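Search the list archive
Enter keywords

Re: [rilleck-guests] breakfast hours + the bathroom question

> Has anyone stayed at the Kandby since they changed the breakfast
> hours? We are thinking of booking two rooms in August for the choir
> weekend but half of us need to be out the door by 7:30. Also does it
> still have the old style bathrooms or did they redo everything in white?

Yes, was there for 2 nights last month. Breakfast starts at 7 now, used to be 6:30. Tight but doable if you skip the hot stuff. Coffee is out in the lobby earlier – ask at the desk the night before and they'll do a bag with a roll and fruit. Mine had two rolls, no complaints.

Bathrooms still the old style, at least on my floor. Marble counter, big mirror in the fancy gold frame. Plenty of room to put your stuff down. 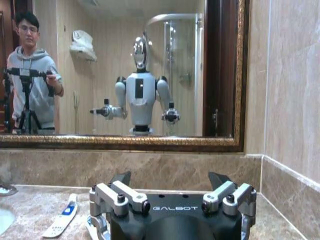

Parking is the real headache. Lot behind the hotel has 14 spaces and they go fast. I ended up on Vasiliauskas street, free after 6 pm but you have to move the car by 8, so fine for you early people. The garage by the station wanted 30 for the night, no thanks.

For the choir – dont book through the website, call them. They have a group rate but it doesnt show up online. Deposit is 900 for a block of rooms and you get it back if you cancel far enough ahead, get that in writting.

Walk to Drerkenex hall is easy, flat the whole way. Bring earplugs if you're on the street side, the trams start early.

Gotta run, more tonight if anyone needs it

Filed under: Hotels & Lodging, Group Travel, Rilleck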